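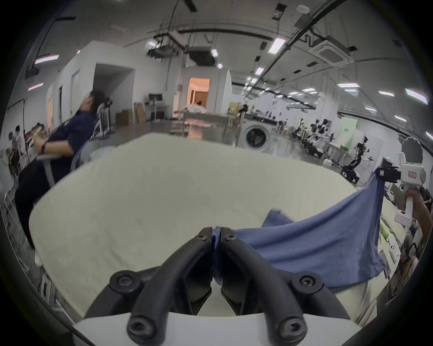
Blue cloth on the covered table, one corner lifted.

Table covers for cloth folding: bare sheet or padded?

flatfell
Posts: 492
June 2020

The work table is 2375 mm long, hard top. It is covered with a Flollon flat sheet, one layer, no fastening. The piece being folded is the blue cloth. Two problems. The sheet moves when the cloth is pulled across it, and creases in the sheet transfer to the fold line if the cloth is pressed by hand. I am considering a felt pad under the sheet. Is the extra friction worth the loss of a hard surface?

Re: Table covers

grainline_46
Posts: 2375

No pad. Felt compresses under the hand and the bottom layer of the cloth creeps. Pull the sheet tight and clip it under the top on all sides. Covlow makes a spring clip for table edges up to 46 mm. Four on the long sides, two on the short sides.

Re: Table covers

warpend

Disagree on the pad. I have used 3 mm felt for years and creep only happens if you drag the cloth. Lift it by two corners and lay it down, and the pad makes no difference to alignment. It also stops the sheet from sliding, and then you can skip the clips, which catch on sleeves.

Second point, unrelated to the pad. Clear the table before you judge any cover. Anything heavier than a pen holds the sheet in one spot, and the slack collects somewhere else.

Re: Table covers

flatfell

Noted. The table does collect things. Batteries, a bottle on its side, paper, a phone, a pen, and the blue cloth unfolded at the near side:
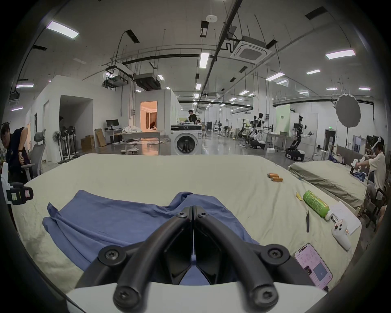
Re: Table covers

grainline_46

The bottle goes first. Get a tray or a side shelf for the rest. If paper has to stay, put it on the side you don't fold toward.

I still say clips. A weight of 400 g at each corner is the minimum if you refuse to clip, and weights take up working area.

Re: Table covers

flatfell

Weights are out, I need the corners. View toward the far edge, most of the sheet open. The middle lies mostly smooth. The right side has long diagonal wrinkles running toward the corner, and there are shorter creases at the lower left.

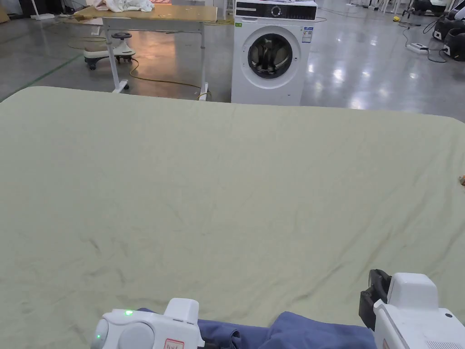

Re: Table covers

warpend

Diagonals into a corner usually mean uneven tension. Rounded corners make it worse, as a flat sheet has nothing to seat against. Smooth from the center outward, then do the corners last. Felt would help at the corners too.

Re: Table covers

hemgauge

Neither of you asked what the sheet is. Flollon sells a percale and a brushed version. The percale slides on a hard top, the brushed one much less. I switched from percale to the Endau brushed sheet in May and removed both my clips and my pad.

Re: Table covers

grainline_46

Brushed cotton sheds lint onto dark cloth. Percale and clips.

Re: Table covers

flatfell

Label says percale. I will order six of the Covlow clips and try them before buying felt. If they catch on sleeves I will go to the pad.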